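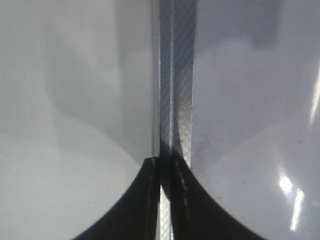

Grullis two-finger gripper kit, school and club edition

Sold by Traltov. Price 1,948 for the full kit. In stock, sent out from our Trelolstead shop.

Reviewed for the shop by Benvinda Bastos, who runs the after-school robotics club at Birhane. We ask reviewers to write what they like, and we print it.

I did not want to like this kit and I still only half do. The maker's leaflet says it will "bring automation to life for every learner". My learners were alive already. What they needed was a gripper that would pick up a block in the regional contest and still be holding it when the arm got to the other side of the mat.

On that narrow point it does the job. We ran 60 pick-and-place tries with the contest blocks before I let anyone put it on the entry form, and the kit dropped two. Our old home-made claw was a good deal worse, though I should say the old claw was made by pupils out of what we had, and they learnt more from it than from opening a box.

The fingers are smooth, glossy and easy to wipe. They also show every mark. Ours had smudges near the inside edge within a week, and under the strip lights in our room the shine throws bright spots straight into the wrist camera. The maker says the camera "sees what the gripper sees". What it mostly sees is the gripper. With the fingers close together there is very little room left for looking at anything else, so if your group plans to do vision work, make them open the fingers first, take the picture, then move in. It took us most of January to settle on that order, and it is not in the guide.

The guide is the weak part. It has 22 pages and a lot of them are safety notices in small print. The wiring page is fine. The page on setting the closing force is vague, and the suggested starting value was too strong for foam parts. Start low and work up.

Does it teach anything? Some. The older ones got a decent term's work out of it: writing the pick routine, logging the failures, arguing over whether a slow close is better than a quick one (slow, for us). The younger ones watched it open and shut and then went back to the wheeled robots. I would not buy one per table. One for the whole club, shared by a rota, is plenty.

What comes in the kit
Gripper with two fingers
Wrist camera and bracket
Cable set
Printed guide

Not included: the arm, a power supply, contest blocks. Check your arm's mounting plate against the drawing before you order - ours needed a spacer and we lost a session to it.

Good for: contest teams who already have an arm that works.
Less good for: a first robotics club, or anyone hoping the box will plan the lessons.

Returns are accepted if the cable set is unopened. Schools may order by invoice.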